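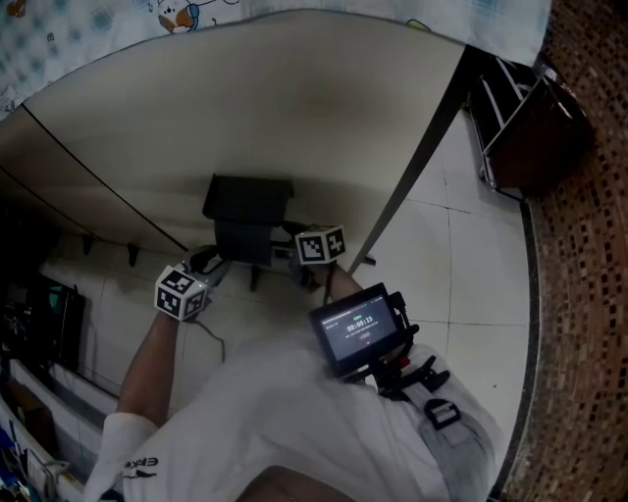
Notas para a minha fala, versão de 5/22/18. Bom dia a todos, e obrigado à Florencia Urrutia pelo convite. Vou falar da parte da casa que quase não arrumamos: o espaço debaixo da mesa. Quando fazemos limpeza, passamos o pano no tampo, dobramos a toalha, empurramos as cadeiras, e paramos aí. Para ver o resto é preciso inclinar o corpo, como a pessoa de camisa branca que está no ecrã, e então aparece o que interessa para hoje: um objeto preto em forma de caixa, com pernas finas, e os cabos pretos que vão pelo chão de azulejo branco. Peço que fiquem com esta vista na cabeça durante a fala. (Deixar uns segundos antes de continuar.)

Primeiro, de onde eu falo. Não sou arquiteto nem técnico. Trabalhei muitos anos na loja Clandetti, na secção de mesas, e depois comecei a visitar as casas dos clientes para ajudar na arrumação. O português é a minha terceira língua, por isso leio estas notas devagar. Se alguma palavra não ficar clara, levantem a mão, por favor, eu não me ofendo.

Na loja, o cliente olha para a mesa de cima. Pergunta pela cor, pelo comprimento, pergunta quantas pessoas cabem. Em todos os meus anos de venda, só me lembro de 2 clientes que se baixaram para ver como as pernas estavam presas. Um deles era a Hatsue Hosoda, que depois se tornou minha colega e que me ensinou quase tudo o que vou dizer agora. Ela tinha uma regra: antes de mudar alguma coisa debaixo de uma mesa, sentar-se no chão e ficar lá um pouco sem tocar em nada.

(Aqui contar a história da cozinha da Hatsue. Não demorar.)

Ela tinha uma toalha comprida que tapava tudo. Atrás da toalha foram ficando as coisas que não tinham lugar: um saco de batatas, a extensão elétrica, uma caixa de ferramentas, as botas do filho. Um dia ela quis mudar a mesa para perto da janela e demorou a tarde inteira. A mesa era leve, mas tudo o que estava por baixo tinha de ir também para algum sítio. Ela conta isto a rir, mas diz que naquela noite cortou a toalha pelo meio.

Eu não peço a ninguém para cortar a toalha. Uma toalha que cai pela borda é bonita, e numa casa com crianças um tecido com desenhos dá alegria. Só peço que a levantem uma vez por mês.

Agora a parte prática. Se a sala estiver cansada, abrir a janela antes.

Começo pelos cabos. Um cabo que atravessa o espaço dos pés vai ser puxado, mais cedo ou mais tarde. O melhor caminho é ao longo de uma perna da mesa, preso com fita de velcro, e depois junto à parede até à tomada. Eu uso as fitas da Pirkus, que se abrem e fecham muitas vezes, e um pacote de 100 dura anos numa casa normal. Não usem fita-cola — com o tempo ela deixa uma pasta no metal que custa muito a sair.

Antes de prender, desliguem tudo e sigam cada cabo com a mão, da tomada até ao aparelho. Parece uma coisa sem importância, mas muitas vezes encontra-se um carregador que já não pertence a nada. Esse vai para fora.

Depois, os objetos que ficam no chão. Há coisas que têm razão para lá estar, por exemplo um aparelho que precisa de estar perto da tomada. Para essas, o meu conselho é que tenham pernas ou um suporte pequeno, de modo que a esfregona passe por baixo. Uma caixa pousada diretamente no azulejo junta água suja na borda, e a junta entre os azulejos fica escura nesse sítio antes de ficar nos outros. E deixem livre o lugar dos joelhos. Quem se senta com as pernas de lado durante uma refeição inteira levanta-se com dor nas costas, e depois culpa a cadeira.

(Pergunta à sala: quem sabe o que tem neste momento debaixo da mesa da cozinha? Esperar. Não corrigir ninguém.)

A face de baixo do tampo também precisa de atenção. Passem lá um pano quase seco. É o lugar onde as aranhas gostam de trabalhar, e onde as crianças colam o que não querem mostrar. Aproveitem para apertar os parafusos, se a mesa abana. Nas mesas Tretska, que vendi muito, são 4 parafusos grandes, e a chave vem no saco que toda a gente perde.

Sobre dinheiro, alguém vai perguntar. A última cozinha que organizei com a Florencia, com estantes novas da Sethi e o trabalho do eletricista, custou mais de 1,072 euros. A zona da mesa foi a parte mais barata, porque só comprámos fitas e um suporte. O que gastámos ali foi tempo — uma manhã, sentados no chão, com uma lanterna.

Se sobrarem minutos, mostrar as fitas e deixar passar de mão em mão. Recolher no fim, da última vez faltaram várias.

Para as perguntas: falar mais alto, repetir a pergunta antes de responder, e pedir à Hatsue que responda sobre as mesas antigas de madeira, que ela conhece melhor do que eu.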